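FOR IMMEDIATE RELEASE -- 7 Dec 2020

Can a robot tidy your house yet? Zemton says not quite, and puts its simulated rooms online so others can have a go

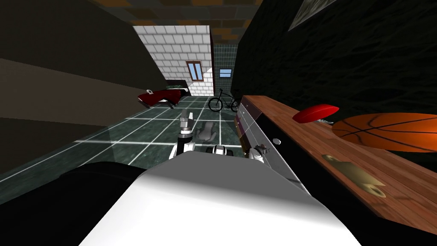

Tidying up is still hard

WANHAM -- Zemton today opened its Volgate set of simulated household rooms to outside teams. Free for schools and non-profit labs. Everybody else, talk to us.

The set has 94 rooms. Kitchens, entryways, rumpus rooms, a few small shop floors. Each one comes with a list of ordinary chores: pick up what's on the floor, clear the counter, put the ball away, shut the cupboard. A two-armed robot does the work, or tries to. All of it happens in software, so a dropped plate costs nothing and a bad night's run can be thrown out by breakfast.

The rooms are odd on purpose. Green marble floor tiles with a white brick wall, a bike parked at the far end, a basketball on the kitchen-style countertop. Colours and surfaces get mixed up from room to room so the robot can't just learn one nice clean house and fall over in the next.

"People ask me when they can buy one that does the floor," said Kerstin Hägglund, head of the Volgate project. "I tell them I have two kids and I still do the floor. We're making progress and it is slow. Anyone promising more than that by next Christmas, I'd want to see their test runs."

What the tests showed

Zemton ran 2976 chore attempts through the rooms in September. Short version: single pick-ups in open space went well. Chores with several steps went badly.

Worst of the lot were small things on the floor close to furniture. The arm has to come down low, the gripper has to get around the object, and the robot's own forearm tends to block its view of what it's reaching for. A person leans over a bit. The robot has to plan that lean, and often plans it too late.

Cupboards were second worst. Small round knobs in particular. Grippers with two thin fingers will hold a knob fine but then the door swings on an arc and the wrist doesn't always follow it.

Things that roll were a mixed bag. A ball on a counter next to something flat is an easy job until the arm brushes the flat thing first. Then it's a ball on the floor and a diffrent chore.

"Shops are a bit ahead of homes," said Emanuel Ghiță, who runs testing at Zemton. "In a shop the shelf is where it was yesterday. At my place the shoes are never where they were yesterday. So if you're asking about stacking the same box all day, I'd say yes, pretty close. If you're asking about my hallway, no."

Full results by chore go up with the rooms, including the failed runs. Zemton is asking other teams to post theirs too.

What's in the release

- 94 furnished rooms, with chores for each
- The September results, good and bad
- A two-armed robot model, with grippers that can be swapped
- A tool for changing wall, floor and ceiling finishes
- Camera views from the robot's side, blocked views left in
- A short guide to adding your own rooms

Runs on one decent desktop machine. Bigger batches want more, obviously. Teams without their own hardware can apply for time on Zemton's servers, up to 1000 hours per team.

Five partner sites

Five outside groups have had early access. One of them, the cleaning-equipment maker Rusu, is looking at after-hours jobs on shop floors: picking up stray stock and moving light bins before the scrubber goes through.

"We don't need a butler," said Radu Cârstea of Rusu. "We need the coat hangers off the floor before the machine eats them. That's a chore somebody does at eleven at night and they would rather be home."

Rusu will keep testing in simulation before any arm goes near a real store. No date set for that. The other four sites will be named when thier agreements are signed.

Next steps

More rooms, starting with laundries and bathrooms. Soft items too -- towels, socks, shopping bags. These are not in the current release and the team gets asked for them more than anything else.

An online walk-through for teachers and student groups will be led by Hòa Khổng of the Volgate project. Details to registered users by email.

About Zemton

Zemton builds simulation and testing tools for robots that work around people. Head office and test centre in Wanham.

Media contact

Floarea Lazăr, communications, Zemton, Wanham. Interviews by phone or video this week and next. Stills and short clips from the Volgate rooms on request, please say what size you need and your deadline.

-- ends --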